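Graketti Fuzzy Table Cloth in Deep Teal

Home > Folding and Laundry > Table Covers

Sold by the Dhillon shop. Ships rolled on a tube, never creased.

Hi, Geeta Rastogi here. I write most of the pages on this site, and I also fold most of the towels in this building, so when Graketti asked if we wanted to carry their table cloth I said yes before Lalit had finished reading me the email. I'd been folding on a bare table for years and I was tired of it. Stacks slide. Hand towels wander off toward the edge while you're busy with a bath sheet. You lean on the table and the whole pile scoots (usually onto the floor, usually right after I've swept, or worse, right before).

So this is a cloth you put on a table so that other cloth stays where you left it. I know how that sounds. I've had mine on since February and I'm not taking it off.

What it is

A flat, matte cover with a faint fuzz on the upper side. The fuzz is short. You'll notice it with your palm more than with your eyes, and it has just enough tooth to hold terry, flannel, jersey and most cottons still while you work. Silky things still slip a bit, so if you fold a lot of satin pillowcases you'll get less out of it than I do.

The color is called Deep Teal and it's greener than I expected from the swatch card. On my table it looks like the green of an old library desk with a little blue stirred in. Light colors show up beautifully against it, which matters when you're hunting for a washcloth hem or trying to work out which side of a towel has the loose loop. White, peach, yellow, gray, all easy. Navy and black are harder, I'll give you that. I turn on the lamp for those.

It's plain. There's no pattern, no grid, no printed ruler down one side. We went back and forth with Graketti about a ruler, and Ayana Tilahun, who buys for us, really wanted one. I argued against it. If I want to measure a towel I have a tape in the drawer, and I don't want numbers staring up at me while I'm doing pillowcases. Ayana still brings it up.

Getting it onto your table

It comes rolled with the fuzzy side in. Unroll it, flip it, and let it sit overnight before you fuss with it. I didn't do this the first time and I spent a whole evening chasing one stubborn end that wanted to curl back up. By morning it had relaxed all by itself and I felt silly.

Once it's relaxed, smooth it from the middle out with the flat of your forearm. Pull the front edge snug first, then the back. If your table has rounded corners, gather the extra underneath and use the clips. Square corners are simpler, you just fold them like wrapping a present.

The clips are made by Rolik and there are 9 in the bag. You won't use them all on a small table. Keep the spares! They're good on chip bags.

How I fold on it

People write in and ask about this more than they ask about the cloth, so here's my way, and you're welcome to ignore it.

Towels come out of the basket in a heap and I don't fight that. I drop one in the middle of the table, find the woven border (the smooth flat stripe near the end, it's much easier to find by touch than the corners are) and follow it along to a corner. Then I find the other corner on the same stripe, hold the two apart, and give the whole thing one good shake. Lay it down long ways. The fuzz grabs the underside right away so you can walk around the table and straighten the far end without the near end following you.

Then it's in half, in half again, and in three the other way. That gives me a fold that fits my shelf with the rounded side facing out. My sister-in-law does hers in long thin rolls and stands them in a crock. It looks lovely and I could never keep it up.

Terry with a high loop is where the cloth earns its keep. On a bare table, a thick towel folded in half wants to lean, and the top layer creeps off the bottom one. On this it sits. You can pinch up just the top layer, tug it square, and put it back down, and the bottom layer stays put.

Bath mats with rubber backs don't need the help, they stick to anything. Cloth napkins do very well. Fitted sheets are fitted sheets.

Where mine lives

I keep it on the big table in the back room, pale wall behind it, window to the side. Before that it was on the smaller table by the packing bench, and Bimla Prajapati used it for wrapping orders, which it's fine for too as long as you don't use tape straight on it. Tape will pull the fuzz up in a strip. We have one strip like that. It's near the corner and I put the mug there (empty mug, please, see below).

A few of you have asked about ironing on it. Please don't. It's a folding surface and it isn't made for heat. If you want to press on your table, get the Bruvance pressing blanket, lay it on top, and take it off again when you're done. We carry that as well, item 1933 in the shop, over on the ironing page.

Quilters have been buying it to lay out blocks, and they seem happy. I don't quilt, so I'm passing that on secondhand.

Keeping it clean

Lint is the main thing. New towels shed like a cat, and a dark cloth shows every bit of it. I run a lint brush over mine at the end of the day, always in the same direction. A damp rubber glove works even better and costs nothing if you've got one under the sink.

For spills, blot first. Cold water, a little dish soap, blot again. Coffee came out of mine. Beet juice did not entirely come out of mine, and I'm not going to explain the beet juice.

Wash it by itself, cold, gentle, inside out. Hang it over a rail or a door to dry. The dryer won't ruin it but it does come out with creases pressed in, and then you have to do the overnight thing again.

What people have told us

Shanti Rawat runs a guest house and bought one for the linen room. She wrote: "I was ready to send it back because it arrived smelling like a new car. Two days by an open window and the smell was gone. My morning girl folds the pool towels on it and she has stopped complaining to me, so I will be ordering another for upstairs."

From a customer who didn't leave a name: "Nice cloth. Greener than the screen. Cat likes it."

And this one, which is fair: "Wish it came longer. I have a farm table and there's bare wood at both ends." We've asked Graketti about a longer cut. They're thinking about it. If you want to be told when they've made up their minds, send me a note through the contact page and I'll put you on my list, which is a paper list, pinned over my desk.

Good to know before you order

The shade can shift a little from roll to roll. If you need two that match, order them together and say so in the notes box, and Lalit Nautiyal will cut them from the same roll. He's careful about that. If you order one now and one in a few months I can't promise anything.

It has no padding. If you want a soft table, put a blanket underneath. I tried an old flannel sheet under mine and liked it for a while, then took it out when it started bunching at the front.

The edges are cut and sealed, with no hem. I prefer it this way, there's no ridge to bump your wrist on, but if you like a stitched edge you'll have to add your own.

Returns are fine if it's still on the tube. If you've unrolled it and you hate it, write to me anyway and we'll sort something out. I can usually find a home for an opened one at a discount.

What's in the package

1. The cloth, rolled on a cardboard tube, fuzzy side in.

2. The bag of Rolik clips.

3. A care card, which says most of what I said above in far fewer words.

On the table with a terry towel
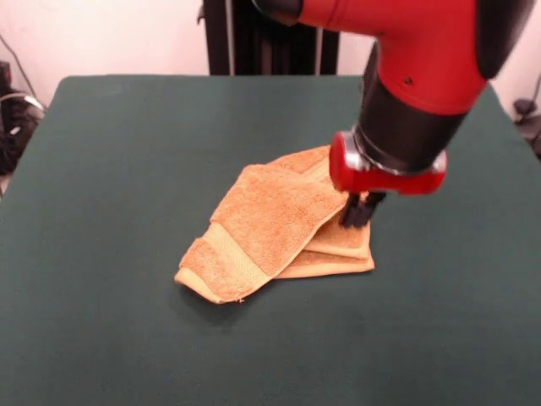 Shipping

Orders in by noon go out the same day, and after that they go the next working day. The tube is long and it won't fit in most mailboxes, so it may be left at your door or held for pickup. We ship to 23 states at the moment. If yours isn't in the menu at checkout, write and ask, we add them as we get the rates worked out.

Samples are free. It's a small square, enough to put a washcloth on and give it a shove.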